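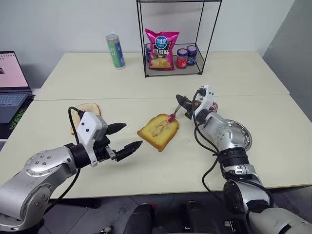

Jam on toast is a simple dish of sliced bread, browned by dry heat and covered with a fruit preserve. It is eaten at breakfast, at afternoon tea, late at night and at most hours between, and it may be the first thing many children learn to make for themselves. For something with two main ingredients it allows a remarkable amount of variety, and people who love it tend to hold very firm views on bread, thickness, butter and coverage.

Bread

Almost any loaf can be used. The classic choice is a white sandwich loaf with a rounded top, cut into slices thick enough to stay soft in the middle once the outside has coloured. Toasting dries and stiffens the surface, so the jam sits on top for a while before it soaks in. Sourdough gives a chewier base with a good sour edge, though its larger holes let runny jam through (a real hazard to sleeves). Fruit loaf, rye and wholemeal all have their followers. Untoasted bread with jam is usually treated as a separate dish, called bread and jam, and it is every bit as good when the loaf is fresh.

Jam

Jam is made by boiling fruit with sugar until it sets. Pectin, found naturally in the fruit, forms a gel with the sugar and the fruit acids. Strawberry, raspberry, apricot, plum and blackcurrant are among the best-known flavours. Marmalade, made from citrus peel, and jelly, made from strained juice, are close relatives and are spread in the same way.

How firmly a jam has set makes a great difference at the table. A soft-set jam glides over the toast and leaves a thin, streaky film with the bread showing through, while a stiff one comes out of the jar in lumps and has to be pressed flat. Whole-fruit jams need a bit of both, and a squashed strawberry in the middle of a slice is one of the great small pleasures of breakfast!

Spreading

A butter knife, a small spatula or the back of a teaspoon will do the job. The usual method is to put a dollop near the centre and work it outwards in short strokes or swirls. Softer bread wants a lighter hand, as a stiff blade dragged across it will tear the crumb.

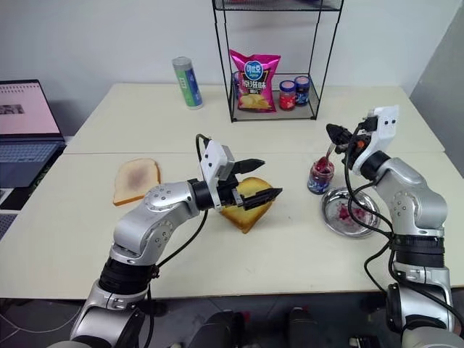 A clean utensil should go into the jar each time. Crumbs and butter left behind in the jam encourage mould, and many households keep a separate jam spoon for this reason. Others spoon what they need onto a plate first and spread from there, a habit that also suits a table where several people want the same flavour at once.

Edges are a matter of lively disagreement. Spreading right to the crust gives an even mouthful all the way across; stopping short leaves a dry border to hold. The home-cooking writer Kaisu Lehtinen argues for the first in her booklet The Gellell Breakfast Book, calling the bare corner “a waste of a good corner”. Hjalti Eyvindsson, who ran the tearoom at Pollirgate for many years, left a border on every slice he served and offered extra jam on the side.

Butter and other additions

Butter goes on before the jam, while the toast is still warm enough to melt it. It adds salt and richness, and slows the jam from soaking in. Cream cheese, ricotta and peanut butter are common alternatives, and a sharp cheddar under plum jam is well worth trying. A pinch of cinnamon is lovely with apricot.

Storage

Unopened jam keeps well in a cool, dark cupboard. Once opened it is best kept in the fridge with the lid on, particularly if it is a reduced-sugar kind, and used within the time given on the label. Any jar showing mould should be thrown out whole, as scraping the top is not a reliable fix.

See also

Bread and jam
Cinnamon toast
Fruit preserves
Marmalade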